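Blanket Collection Opens in September

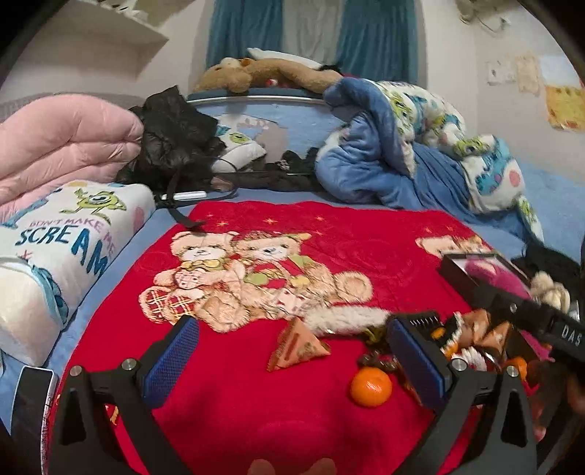 Red fleece with a teddy bear print.

The Horkum blanket collection starts up again in September and runs through the end of the month. We take fleece, wool and cotton blankets in any size, from crib to king. New or used is fine as long as they have been washed and have no large holes or tears. Please leave pillows and comforters at home this year, as we do not have the shelf space.

Drop-off is at the Palacios Street hall, side entrance, between 2 and 6 in the afternoon. If the door is locked, ring the bell and wait a minute. Bags left on the steps overnight tend to get rained on, and last fall we had to throw out three of them.

Children's blankets go quickest. We ran out of them in two weeks last time and had to turn families away, so please check the closet for any your kids have outgrown. Fold each blanket and pin a note to it with the size.

Stileo Cleaners will again wash wool blankets for the collection at no charge. Take them to the front counter and say they are for Horkum. Allow around two weeks.

Pickup for families begins the first week of October at the same entrance. No forms are needed.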